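Flindari Parts Shelf - README

Version 7 of the list, 11 October 2019

What this is

A plain list of the desktop computer parts kept on the shelves at Flindari, with notes on what fits what. It started as a text file called "stuff" and has been tidied since, mostly by people looking for something else. There are 1,888 rows. One row is one part, except for screws, which get one row per tub and deserve less.

What's in the folder

parts.csv - the list itself
cases.csv - the 57 whole machines, with a column for what has been taken out of each
fits.txt - which memory goes in which board, as far as we know
old/ - earlier versions, kept out of guilt

Columns in parts.csv

part_no - ours, written on the part in marker or on a tag if the part is too small to write on
kind - board, memory, processor, drive, fan, cable, power, other
shelf - Tereo for the racks by the door, Semaan for the tall cupboard, Uler for the crates under the bench. The names came with the furniture and have stuck.
state - good, doubtful, dead
taken_from - the case number, where anybody wrote it down
note - free text, and some of it is very free

"Other" holds 201 rows. Please don't add to it without a fight. A bracket is a bracket and has a home under "case".

How the states work

Good means it was put in a machine, the machine started, and it was left running over lunch. Doubtful means it did something, but with a beep. Dead means dead, and the part is kept only for its screws or its clips. A part that hasn't been tried has an empty state. Empty is a perfectly respectable value and you needn't fill it in to be kind.

Stripping a case

Switch off, unplug, hold the power button in for a few seconds, then touch bare metal before you touch anything green. Write the case number on your tray first. We have a whole crate of memory from the weeks when people wrote it on last.

Take things out in this order: drives, cards, memory, fans, processor. Open both latches on a memory slot fully before you pull. If a stick won't come, you have opened one latch twice.
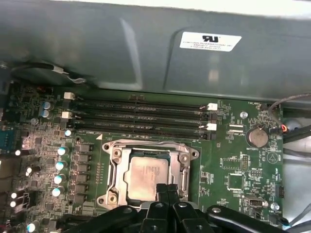 The memory goes into cases.csv first, and the column is "mem_out". Put "all" only when every slot is bare, and check by looking along them with a torch, as black slots in a dark case will hide a black stick quite happily. With four slots empty and the processor still under its metal frame, the row gets "all" for memory and "no" for processor, and the case goes back on the rack as a half. Halves are fine. What causes trouble is a half written up as a whole, as anyone who carried one upstairs in September will tell you. Leave the processor in its socket until a tray is free for it - the board is the safest box we own. If the text on the lid is too faint to read, put "unread" in the note and move on. Names on stray labels inside the case don't count as the maker of the machine. Use whatever is on the front panel, or leave it blank.

Known problems

Case numbers were given out twice for one week. The second lot have a B on the end.
Fan sizes are in millimetres, apart from the ones that are in "big".
Some cables are listed by colour only. They are all black.
fits.txt disagrees with itself over two boards. Both versions were typed by someone very sure.

Changes

Added the mem_out column. Split "power" from "cable". Removed the row for the kettle.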